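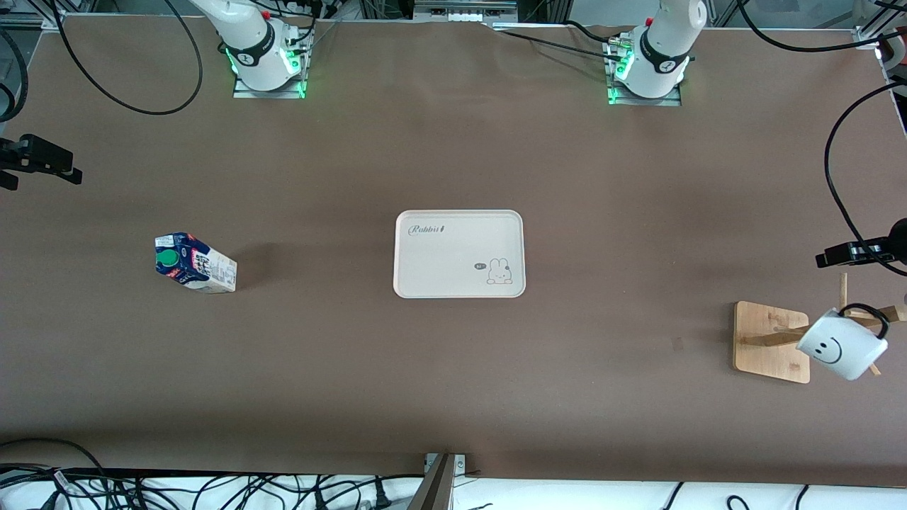 A milk carton, a tray and a white mug on a mug stand

Milk carton – a paperboard container for liquid milk, coated on the inside so it holds without leaking. Sold in most grocery stores, mainly in half-pint, pint, quart and half-gallon sizes. Also used for juice, cream, soup stock.

History
Early paper milk containers were sold flat or pre-formed and sealed with wax. Wax flaked off into the milk, a common complaint. Polyethylene coating took over later and is still the norm. Glass bottles hung on longer in places with home delivery, e.g. the Ornov valley, where the Brinberg dairy kept a bottle route going well after its stores had switched.

Construction
Board is printed, coated both sides, cut to a blank, then side-seamed. Blanks ship flat. At the dairy they are opened, bottom sealed, filled and closed at the top. Two main shapes:
Gable top – peaked roof, opens to a spout. Newer ones often have a plastic screw cap.
Brick – flat top, usually with a foil layer, for shelf-stable milk.

The McKinnon plant in Oltari runs 3 filling lines, one of them for school half-pints only. Fastest line does 159 cartons a minute. Slower in February when the cold board cracks at the folds, unless its stored inside overnight.

Storage
Fresh milk cartons need refrigeration before and after opening. Shelf-stable kinds only after. Board picks up smells from onions, fish etc, so a closed spout matters.

Recycling
Accepted in many places but not all. The plastic layer has to be seperated from the fiber in a pulper. Oltari began curbside pickup with 103 households, now around 400. Rinse, leave cap on, do not flatten (local rule, differs elsewhere).

Other uses
Seedling pots, candle molds, bird feeders, freezing stock in blocks.

See also: Milk bottle, Milk bag, Paperboard

Last edited October 4, 2022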